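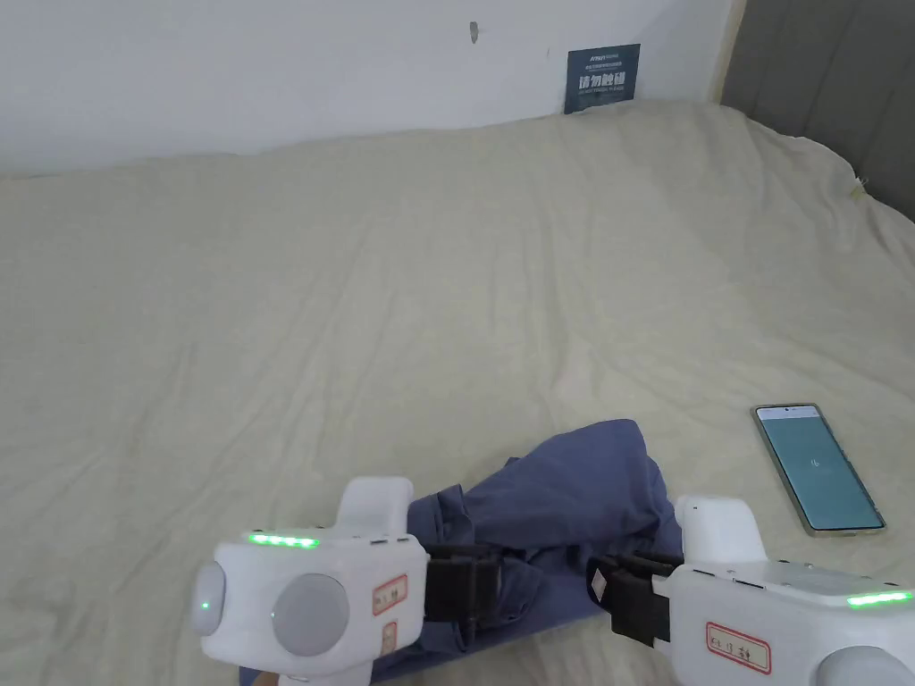 Brosstead Quilt Circle – Progress report to the Hegyi Fund
August 2023

Dear Radwa,

Thank you for your patience while I got this together. I know you asked for two pages and I will do my best, but you've met me, so you'll understand if it runs over a little.

As you'll remember, the grant was for our Friendship Quilts project, which pairs newer sewers with people who have been quilting most of their lives, and for the repair and recording of the old Janora quilt that was left to the circle by one of our founding families. I'll take the two halves in turn, and then the money.

The sewing sessions

We started in May, two weeks behind the plan I sent you. The hall at Trellov had its floor done and we couldn't get in, so the first sessions were held in my dining room with the cutting mats on the ironing board and the ironing board in the hallway. It was a squeeze but a very friendly one, and I do think some of the pairs got to know each other faster for having to share a chair.

We now have 27 people coming regularly, which is more than I promised you. Most had never used a rotary cutter. A few had never threaded a machine, and one lady brought her mother's with the original bobbin case still in it and had been afraid to plug it in for years. We got it oiled and running, and she has since pieced a whole row of Ohio Stars on it, every point where it should be. I was so proud I could have cried (and did, a bit, in the kitchen).

Between them they have finished 126 blocks. The pattern we settled on is a simple nine-patch with a plain setting block in between, so that everybody's signature has somewhere to go. I had wanted a Dresden Plate to start with, and I was talked out of it, quite rightly. The blocks vary in size more than I'd like – seam allowances are a hard thing to teach across a noisy room – so we've been adding a narrow border to the small ones and trimming everything to match. It takes an evening or two but it saves an awful lot of unpicking later.

Fabric has come in by the bagful. We've had shirts, curtain ends, a good deal of baby flannel and one very fine length of green wool that I haven't found a use for yet. Everything is washed before it goes on the shelf.

The Janora quilt

The quilt is dated 1922 in the corner, in red stem stitch, and it's in better heart than we feared. The cotton top is sound for the most part. The trouble is in the brown prints, where the dye has eaten the cloth away, and along the binding at the top edge, where I suppose hands have pulled it up over chins for a hundred winters.

We decided against replacing the brown patches. They are being covered with fine net, stitched down around each patch, so the old fabric stays where it is. It's slow going and only three of us have the eyesight and the temper for it. The binding is done. The net work is nearly half done, and I'd hope to see the rest through by the end of winter if we aren't rushed.

We have also begun writing down what people remember about the names on it. Two families have already come forward, and one of them brought letters, which we've copied and given back.

Money

Spending is close to what we said. Batting has gone up in price, and we spent more on it than the budget line allowed, but we spent less on machines because two were given to us. I'd like your permission to move what's left over in the machine line across to batting and thread. The receipts are in the blue folder I'll send separately, along with the sign-in sheets.

One thing we had not budgeted for was light. The hall is dim by four o'clock and hand quilting is miserable in it. We bought two clip-on lamps out of the tea money and could do with more, so if there's any room for that I would be very grateful.

What's next

The first two tops are ready to be layered and basted, and we'll be doing that on the long tables at Trellov with as many knees and safety pins as we can muster. After that comes the hand quilting, and then labels. Please do come and see us if you are out this way. There's always a spare needle, and I'd love for you to sign a block.

With warmest thanks from all of us,

Ffion Hughes
Brosstead Quilt Circle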